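**Progress report to Navickas, August 8, 2022**
Prepared by Vija Bite, Vevley

The shared-deposit savings scheme for first-time buyers has 18 households enrolled since March.
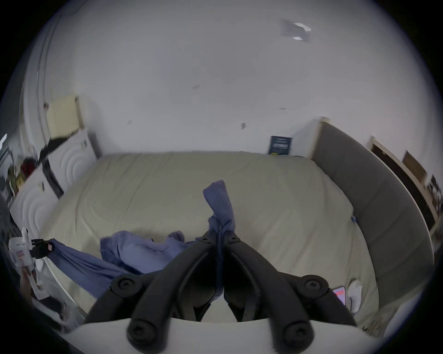 ### Savings and deposits

The members have paid in $1,130 above the plan. Two of them missed a payment and we wrote to both.

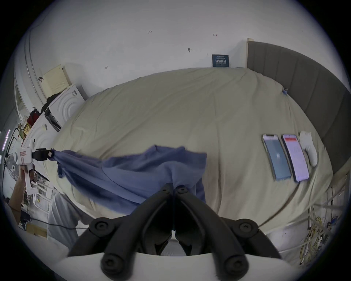 Skitell has agreed to hold the accounts for five years without a fee. The contract is with their lawyer.

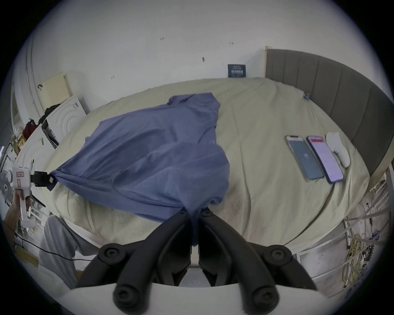

Mortgage offers go slower than we wished. Wavus still asks for a guarantor in each case. Household goods, like the blue cloth on the bed, are not counted as assets in their form.
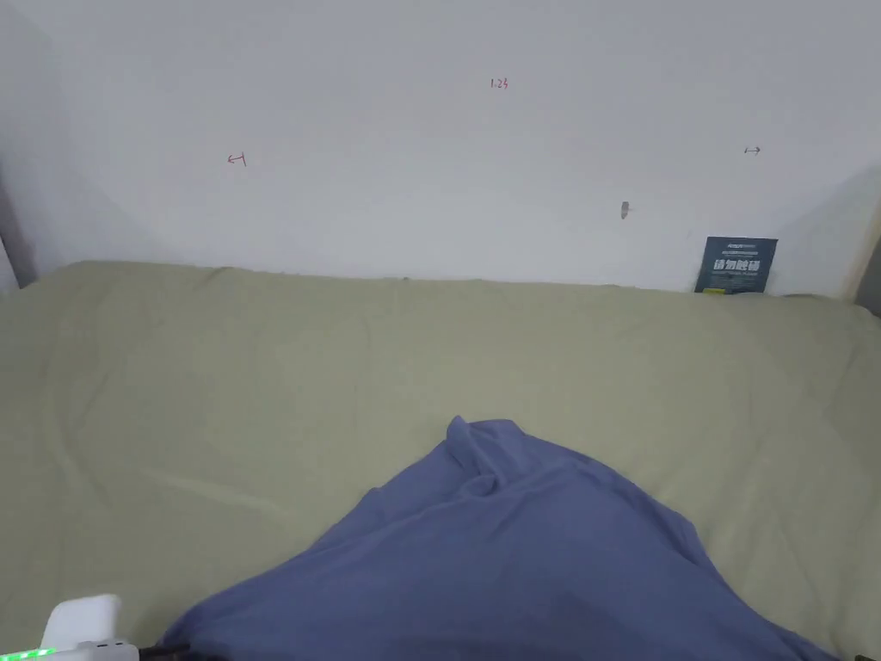

We ask you to release the second payment so that the advice sessions can continue.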